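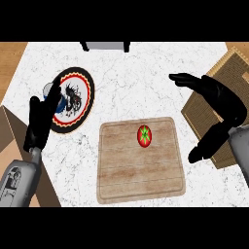
Fig. 1. Tomato on the cutting board, marble counter (render).

**April, 4:15 pm — Urari seed batch, germination**

Opened the second tray of the Urari tomato seed. Total seed received from Gulik was 2,173, one more packet than the invoice shows. I wrote to them and have no answer yet.

Sowed 40 per tray in the Vulberg mix, 3 trays. Covered lightly, watered from below. Heat mat on the low setting overnight — the high setting dried out the corners last time.

Bjartur Bach wants the Matoušek soak tried before sowing. I left one tray unsoaked for comparison and marked it with blue tape on the short side.

Damping off in the old tray near the door. Threw it out and washed the shelf with bleach.

To do: new labels, check the timer on the lower lights, ask Bjartur how long he soaks. His note says three hours but the packet says overnight.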